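Inicio Mis tickets Guías Estado del servicio Contacto

Ticket: cortes de conexión con el router Parlow
Abierto por: Janaína Evangelista
Estado: resuelto

¡Hola otra vez! Sigo con lo de los cortes, que desde que empezó julio me traen loca. Tengo contratados 600 megas con Omollow y por la mañana va todo de maravilla, pero a media tarde la conexión se queda como pensando: la videollamada se congela, vuelve, se congela otra vez... y así hasta la cena. Ya reinicié el router (dos veces), ya cambié el canal del wifi y ya lo aparté del microondas, que es lo primero que me pidió Ghislain Paquette por teléfono.
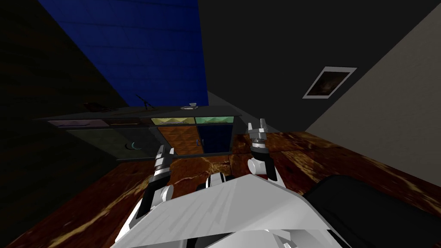
Madera rojiza, de veta muy marcada.

Hoy he medido con cable, como me pedisteis. Portátil directo al router, wifi apagado: el test va bien al principio y luego cae en picado. El ping se me pone en 122 ms contra la puerta de enlace, o sea, ¡contra el propio router! Yo no soy técnica, pero eso me huele a que el problema está dentro de casa y no en la calle. En la pantalla de administración, el puerto LAN 2 aparece unas veces a 1000 y otras a 100, él solito, sin que yo toque nada.

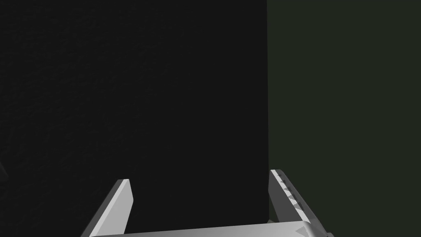
¿Puede un cable en mal estado hacer que el puerto baje de 1000 a 100?
Es una causa bastante habitual: para negociar a 1000 hacen falta los cuatro pares del cable, y con uno dañado el puerto suele quedarse en 100.

Pues con esa respuesta de Radoslava Kopecký me puse a cambiar cables. El que venía en la caja, uno viejo que tenía en el cajón y otro que me prestó mi vecina Cremilda - bendita sea, que guarda de todo. Con los tres el puerto se quedó fijo en 1000 durante la mañana. 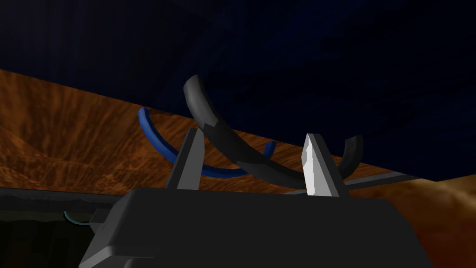

Lo malo es que a las cinco de la tarde volvió a las andadas, con el cable de Cremilda puesto, así que el cable no era (o no era solo el cable). Entonces desenchufé todo lo demás y fui conectando los aparatos de uno en uno, con el ping corriendo en una ventana. Televisor, bien. Impresora, bien. El switch pequeño de Siseck, que lleva años detrás de la estantería... y ahí se disparó el ping. Lo quité y se calmó. Lo puse otra vez y vuelta a lo mismo.

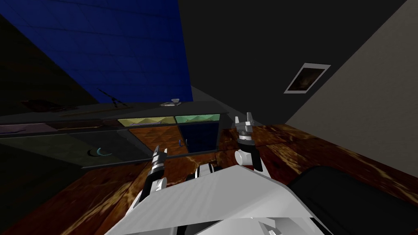
Qué lo ha arreglado

Quitar el switch. Siguiendo a Cremilda detrás de los muebles encontramos un cable con las dos puntas metidas en el mismo aparato, un bucle de manual, y el televisor que lo activaba lo encendemos siempre por la tarde. Perdón, corrijo: lo que se encendía por la tarde era la regleta del switch, que comparte interruptor con la lámpara. He dejado el televisor directo al router y llevo ya varias tardes sin un solo corte.

Me queda una duda: ¿puedo volver a poner el switch sin ese cable, o mejor compro otro? Si me contestáis a eso, por mí podéis archivar el ticket. ¡Gracias, Radoslava!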